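Home | Notebooks | Procedures | Equipment | Contact

Stastalstead Handling Laboratory
Workshop Notebook, Bench 8
Entry: September 27, 2026
Recorded by: Negin Pakzad
Subject: Review of working practice for linked and flexible articles

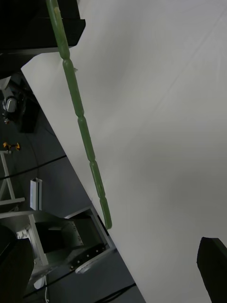 Green segmented article on the bench top, lying close to the table edge.

1. Purpose

This entry records the practice to be followed at Bench 8 when the arm handles articles that bend along their length. The existing bench rules were written for rigid parts and give no instruction on how a linked article is to be laid out, gripped or released. The wording below replaces the August draft.

2. Placement

The article is to be laid in a single line with no segment resting on another. The August draft required a clearance of 300 mm from every table edge. This cannot be met with long articles on the present table, and the requirement is withdrawn. Placement near an edge is permitted if the full length is supported by the table and the long axis is parallel to that edge. The five-segment article above lies in this manner.

An article with any part hanging over the side is to be repositioned by hand with the arm in the stopped state. The arm is not to be used to pull it back.

3. Gripping

Grip on the body of a segment. The narrow necks are not to be used as grip points under any program, including test programs. Where a tag or mark is present on the surface, the operator shall record which segment carries it and keep the fingers clear of it.

Closing force stays at the Blackwood setting until the Grumitz pads have been checked. Trial 569 was run with the old pads and should not be compared with later trials.

4. Travel

Approach speed is limited to 12 mm per second for the final part of the descent. Lift height is to be set from the lowest hanging segment, and the operator shall confirm this value before the first lift of each session. Colleagues have been setting it from the fingertip, as for rigid parts. Please stop doing so.

5. Floor area

Cables crossing the floor next to the table are to be checked before the arm is enabled. Stands and frames may remain beside the table if they are outside the marked reach of the arm. Small items are to be picked up from the floor at the end of each session and returned to the drawer. The person who signs the session sheet is responsible for this check.

6. Open points

Eller has asked whether the rule on necks applies to articles with only two segments. My reading is that it does. To be confirmed before the rule sheet is printed.

The rule sheet on the bench door still shows the old clearance figure. It is to be struck out by hand and initialed.

N.P.

Recent entries
Pad wear record, Bench 8
Session sheet, revised layout
Stopped state and hand access: wording agreed
Grumitz pads, receipt and storage

Contact the notebook editor | © 2026 Stastalstead Handling Laboratory | Back to top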